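Home | News | Events | Back Issues | Contact
Print this page | E-mail to a friend

Wallpaper swap returns to the Plovmont hall in January

The leftover wallpaper swap will be held again in January, on a Sunday, in the lower hall at Plovmont. Doors open at 10 a.m. for people dropping off and at 11 a.m. for everyone else. We close at 3 p.m. and the hall has to be clear by 4.

Last year 85 households took part and 300 rolls changed hands. Most were single rolls or part rolls left over from a bedroom or hallway. A few people brought full sets, and those went in the first half hour. If you are looking for enough paper to do a whole room, come early and bring your measurements with you. Several people last year had to go home for a tape measure and found the paper gone when they got back.

The rules are the same as before. Bring clean, dry paper with no mildew smell. Part rolls are fine if there are at least two full drops left on them. Write the length on a piece of masking tape and stick it to the outside of the roll. If you still have the label with the batch number, leave it on. Two rolls of the same pattern from different batches can look quite different once they are up next to each other, and it is hard to see this in the hall, where the lights are yellow.

You get one ticket for each roll you bring, and each ticket is good for one roll to take home. If you have nothing to bring, tickets are $2 each at the door. Borders and lining paper do not need a ticket.

Small prints were the most wanted last time, and we expect the same again. Large prints from the early part of the last decade were mostly left on the tables. If you have some of those, please still bring them. The Lehtinen Street preschool takes them for drawer liners and craft work, and has asked for more.

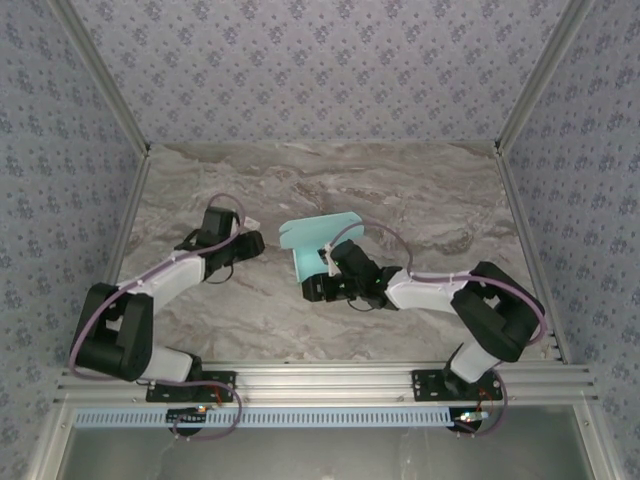 A word about small repeats, which came up a lot at the tables. A small print with even spacing is easier to match at the seams than a large one, and it wastes less paper. The pattern comes around again every few inches, so you can trim less from each strip. The drawback is that a crooked strip shows. With a busy large print you can be a quarter inch off plumb and get away with it. With rows of small flowers the eye follows the line right up to the ceiling. Hang the first strip against a plumb line and check again after each corner. Do not trust the corner itself, especially in the older houses on the Gekness side of town.

Paper that has been stored for years often has a tight curl. Unroll it the day before, turn it face down on a clean floor and weight the ends with books. If it is prepasted, test a short piece in water first. Old paste sometimes will not grab, and in that case you can brush on a thin coat of ordinary paste and carry on as normal. Cut all your strips before you start and number them on the back in pencil. Ink can come through.

Isovine, the paint and paper shop on the corner, is lending us four long pasting tables and will have a sample-book box by the door. The books are free and do not need a ticket. They are last season's, and the pages are a good size for covering notebooks, lining shelves or papering a dollhouse. The shop will also mix small cans of trim paint to match any roll you pick up, if you take a scrap in during the week after the swap.

There will be two short demonstrations in the side room. The first, at 11:30, covers going around a window and an outlet. The second, at 1:15, is on stripping old paper with warm water and a wide scraper. Each lasts 28 minutes, as we have to share the room with the choir. There are 38 chairs and no sign-up sheet. Standing at the back is allowed as long as the door is kept clear.

Parking is in the rear lot. The front spaces are for unloading only – ten minutes, please, and then move around to the back. The ramp entrance is on the east side. Coffee, tea and soup will be on sale from 11:30 in the kitchen. Please keep cups off the tables where the rolls are laid out. We lost a very nice striped set that way two years ago.

Anything left at 3 p.m. can be taken without a ticket until the tables are cleared. What remains after that goes to the preschool or to recycling. Vinyl paper cannot be recycled here, so if you bring vinyl and it does not go, you will be asked to take it home again.

Questions can be left at the hall office, weekday mornings, or put through the mail slot in an envelope marked "Swap." Rolls must not be left outside the office door before the day.

Print this page | E-mail to a friend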